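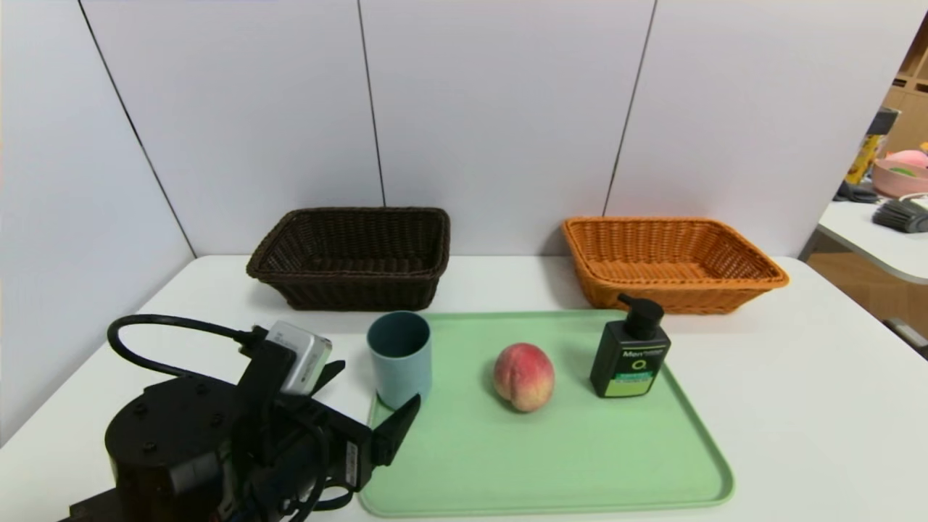 Figure 2. Two woven baskets, a tray, a cup and a peach on a white table.

4.1 Containers and fruit loss at the market stalls

Fruit sold loose at Gimholm market is handled many times before it reaches a kitchen. Growers pick into crates, traders move the fruit to baskets, and customers turn it over before they choose. We recorded 287 peaches at the Clotach stalls during August and checked each one for bruising at closing time. Of these, 183 had no visible mark.

Fruit from the bottom layer of deep baskets was bruised most often. Shallow trays did better, although they took up more of the stall and several traders disliked them for that reason. Chiang (Ming-te Chiang, personal communication) found the same at Yuen, where the stalls are narrower and trays are seldom used.

Lining the baskets with cloth made little difference. Traders told us the cloth was mainly there for looks — customers expected it. Nine traders agreed to keep a daily note of what they threw away, and their notes are used in Section 4.2. Prices at Stastden were collected separately and are not included in these totals.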